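Grelance pad and tracker comparison: README

What this is

I've been trying out two sets of jaw pads and two ways of tracking a hand-held gripper, and this folder is where all of it ended up. The grippers are our Grelance hand-helds. The pads come in a soft version (I call it Grudness, after the project folder it started life in) and a stiffer one called Clarkthorpe. If you only want the numbers, skip to the file list and open the summary sheet. If you want to know why half the runs are named the way they are, keep reading, and sorry in advance!

The whole set is 3,177 clips. Most are short, a reach and a grasp and a put-down, and a few are me fumbling for ages with the same object.

How I ran it

I split things into blocks of 200 grasps per pad set, same objects, same table, and I swapped pads between blocks with the gripper powered down. After a swap I always did a handful of throwaway squeezes to let the rubber settle. Those are in the folder named warmup and they don't count toward anything.

For tracking I compared marker-based poses against plain visual tracking from the gripper camera. The marker poses are in the files ending in _tag and the visual ones end in _vis.

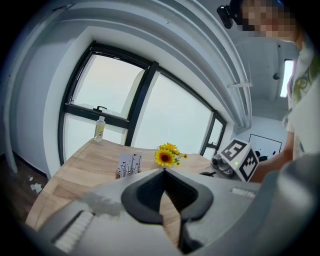

Marker tracking was the one I expected to win easily, and on slow moves it did. I kept the setup simple so I could repeat it on a Friday afternoon without thinking too hard. The cube has black-and-white square patterns on its faces and a small camera unit on the front, and you hold it over the table near the gripper you're working with. Fast wrist turns were where it got messy, because the patterns blur and the pose jumps by a centimeter or two before it comes back. I left those jumps in. Please filter them yourself if you need smooth paths (there's a column called jump_flag that catches nearly all of them).

Visual tracking drifts more over a long clip but it hardly ever jumps. It also likes a busy background, so a big pale window is not its friend.

Objects

I picked things that were lying around and that fail in different ways:

Adhesive tape roll, flat on the table. Great for testing how low the pads can get. The soft pads fold under a little when you come in too steep, and the stiff ones skate off the outer ring. My notes for this one are the longest in the folder.

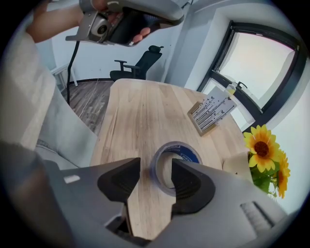 File list

summary.csv: one row per clip, with pad set, object, tracker, result and my comment if I had one. Comments are lowercase and grumpy.

clips/: the video, sorted by pad set and then by object.

poses/: the _tag and _vis files, same base name as the clip.

warmup/: see above, ignore it unless you care about fresh rubber.

macdonald/: an older controller test, run with the MacDonald board. I kept it because the trigger feels different and some people here like it better. It has around 500 clips of its own and they are not part of the total at the top.

Known problems

The jaw opening reads slightly too wide in the first block of stiff-pad runs. I had the zero set wrong, noticed in July, and fixed it for everything after. The raw values are untouched and the corrected ones are in a column called width_fixed.

A few _vis files stop before the clip does. That's the tracker giving up, and I didn't patch over it.

"Result" is my own call. I marked a grasp as good if the object left the table and stayed in the jaws until I chose to let go. You may well be stricter than me.

Which pads should you use?

For thin or flat stuff I'd go with the soft ones, for anything with some weight I'd take the stiff ones. If I had to keep one pair it would be the soft pair, but I haven't worn them out yet, so ask me again after the next 200.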